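4. Fitting and adjusting the Prarnis resistance tube set
Applies to door-mounted sets with the Todach anchor

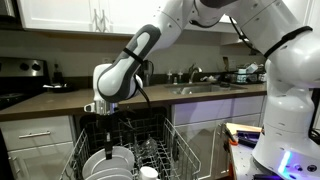 Fig. 4 - Lower rack with plates and cup

4.1 Before fitting

Check each tube along its full length for nicks, flat spots or cloudy patches. Do not use a tube that shows any of these. Replace tubes after 2000 full stretches or when the stretched length no longer matches the chart in section 7.

4.2 Fitting the anchor

1. Choose a solid door that closes towards you. Do not use glass or sliding doors.
2. Open the door and pass the anchor strap through the gap on the hinge side, with the foam stop on the far side.
3. Close the door and lock it.
4. Pull the strap firmly by hand. The stop must not move.
5. Clip one tube to the strap loop. Turn the locking collar until it clicks.

Note: The collar on sets made before July is plain metal and does not click. Tighten it by hand until it stops.

4.3 Setting the resistance

1. Start with the lightest tube.
2. Stand far enough back to take up the slack. The tube should be straight but not stretched.
3. Complete 11 slow repeats.
4. If the last repeat is easy, add the next tube. Clip no more than three tubes to one handle.

CAUTION: Never stretch a tube beyond 287 cm, measured from anchor to handle. Keep your face out of the line of pull.

4.4 After use

Release the tension before unclipping. Wipe the tubes with a damp cloth - no solvents or oils - and hang them away from direct sunlight. Handles may be washed by hand in warm water. Do not put tubes or clips in a dishwasher.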